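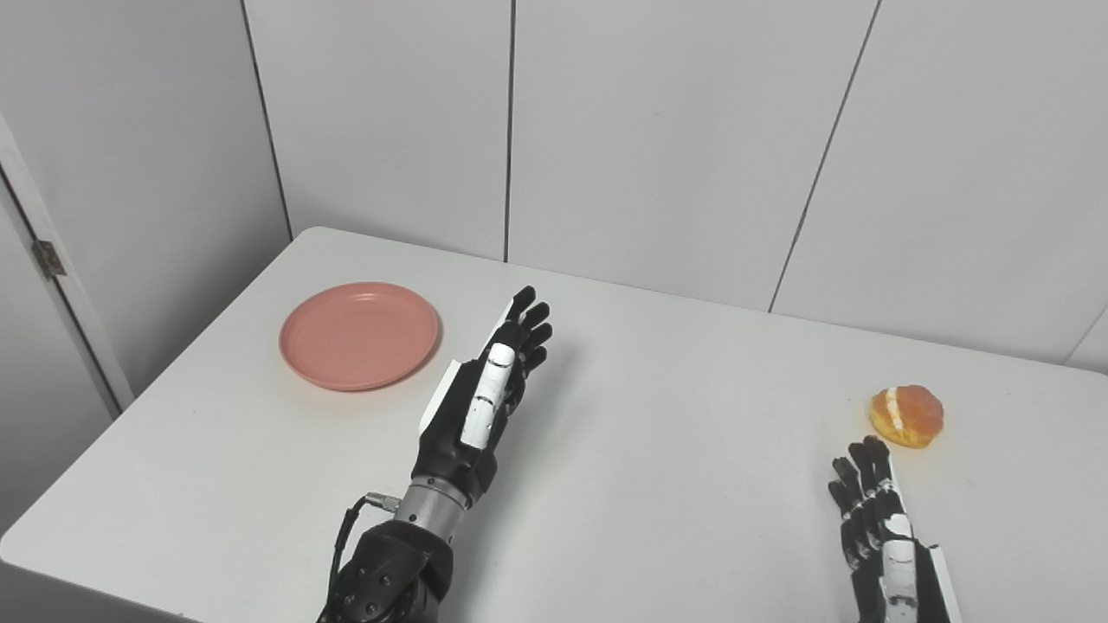 Fig. 1. A pink plate on a white table.

Week 3 notes: figure and ground, or how we decide what the "thing" is

Okay, so last time we ended on edges, and I promised I'd get to the fun part. Look at Fig. 1 for a second. You took the plate as a thing and the tabletop as what it sits on, and you did that before you had time to think. Psychologists call the thing the figure and the rest the ground.

What pushes us one way or the other? Small areas tend to win over big ones. Closed shapes win over open ones – a circle is about as closed as it gets. Strong color against a dull surround helps a lot too. And the border seems to belong to the figure, so the ground feels like it keeps going underneath. You'd be pretty surprised to lift a plate and find a hole in the table!

Now the messy cases. Rubin's vase is the famous one (faces or vase, your pick), and I'll have it up on the screen in class. Notice that you can flip back and forth but you can't really hold both at once. When the faces take over, the vase turns into plain background and loses its shape. I still find that a little creepy, and I've been teaching this for years.

Maribeth Sison asked me after class whether knowing what an object is changes any of this. Short answer: yes, some. People are more likely to see a familiar outline as the figure, and turning it upside down weakens the effect. We'll come back to that when we do memory, so hang on to the question, Maribeth.

For next time, read chapter 2 and skip the box on stereo vision. Then find two ads or book covers where figure and ground are hard to tell apart, and write a paragraph on each. Which cues are fighting? Which one wins for you, and does a friend see it the same way?

Rommel Ocampo has the sign-up sheet for the December presentations. Pairs are fine, groups of 3 if you ask me first.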